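Best way to keep shed and flat keys sorted on split rings?

Posted by nekside_tom, 07/05/2018

Inherited a big pile of keys with the block, mostly unlabelled. Want them on one big ring but grouped, so I can take a few off without losing a nail. Bought coloured tags, got split rings in a drawer. Whats the sensible order — tag first, then ring, or other way round? Got as far as this, keys and rings:
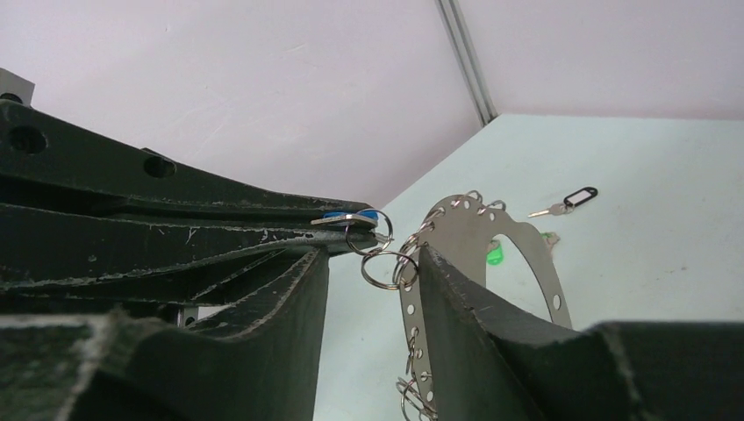
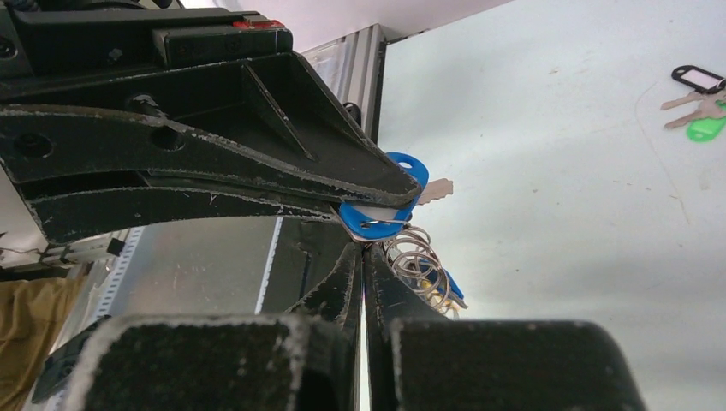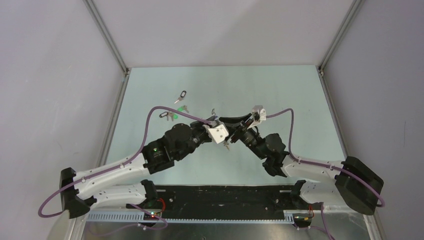
Contreras
tag on the key first, always. Then small split ring through the tag, then that onto the big one. Do it the other way and you're fighting two rings at once. Colour per building, blue for flats, green for outside stuff, whatever, just write it down somewhere.

Floltalico
Agree with above mostly. Use 30 mm rings for the groups, the tiny ones are murder. Slide a teaspoon handle in the gap to open them, saves your nails. Don't put the address on the labels — use a number and keep the list indoors. I've got 554 on my oldest one, no idea why it starts there.

brondell2
Just buy a key cabinet mate. Up to 2 years on one big ring and it'll be a mess agian.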